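3.2 Setting and data collection

The study took place in two long-term care facilities, Wulley and Patgate, which share a pharmacy supplier and a regional infection control lead but are otherwise run separately. Wulley has 100 licensed beds on three floors. Patgate is a single-story building with shared rooms in its older wing. Both had at least one respiratory outbreak in the winter before the study began, and both already kept a paper log of residents with fever, new cough or a positive test.

We asked each facility to record every new respiratory illness among residents from the start of February, using the same one-page form. A case was counted when a resident had two or more new symptoms within a day, or one symptom and a positive rapid test. Residents who came back from the hospital with a known infection were logged but left out of the attack rate. Staff illness was recorded through the sick-call line, and we did not ask for test results from staff who declined to give them.

In all, 268 residents had at least one full week of follow-up. Short-stay rehabilitation residents were included if they slept in the building on the day a week began. This makes the Patgate figures somewhat harder to read, as turnover there was higher.

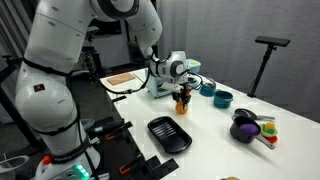
Figure 2. White robotic arm holding a small orange-yellow ball over a long table.

Forms were collected weekly and entered twice by different members of the study team. Where the two entries did not match, we went back to the paper form. Most mismatches were in the symptom start date, which night staff often wrote as the date of the morning after. We kept the earlier date when the nursing notes supported it.

Outbreaks were defined as three or more linked cases on one unit. An outbreak was closed when 14 days passed with no new case, in line with the practice both buildings already followed. Under this rule Wulley had two outbreaks and Patgate had one, although the Patgate outbreak covered both wings and might have been counted as two under a stricter reading.

3.3 Staffing and room moves

Shift records came from the Durico scheduling system at Wulley and from paper rosters at Patgate. We counted a staff member as working across units if they had a shift on more than one unit in the same week. Agency staff were harder to follow. The Jaunzems agency supplied 18 aides to the two buildings over the study period, and for a few of them we could confirm the building but not the unit. These shifts were kept in the staffing totals and dropped from the cross-unit analysis.

Room moves were taken from the daily census. There were around 30 moves during open outbreaks, most of them to separate a sick resident from a roommate – a step that was not always possible in the older wing at Patgate.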